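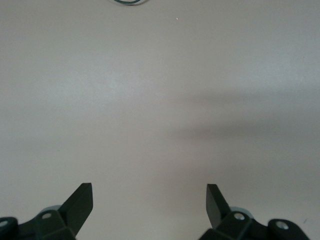
Fig. 1. Two-finger gripper, open, over the bare tabletop.

Unit 2: Task allocation at a shared bench

At the Gurnton site, Marchetti moved part placement from hand to robot in June. Operators had handled some 600 parts per shift. Their work is now setup, fault clearing and inspection - tasks with less lifting but longer periods of watching. 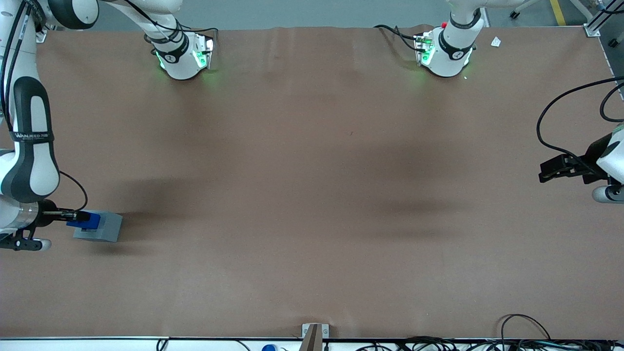
Fig. 2. Two-arm bench. One gripper holds a blue part against a gray block; the other is empty.

Chuensuk lists two effects on staff: fewer wrist complaints, and less say over pace. Read Gatti on job rotation before the seminar.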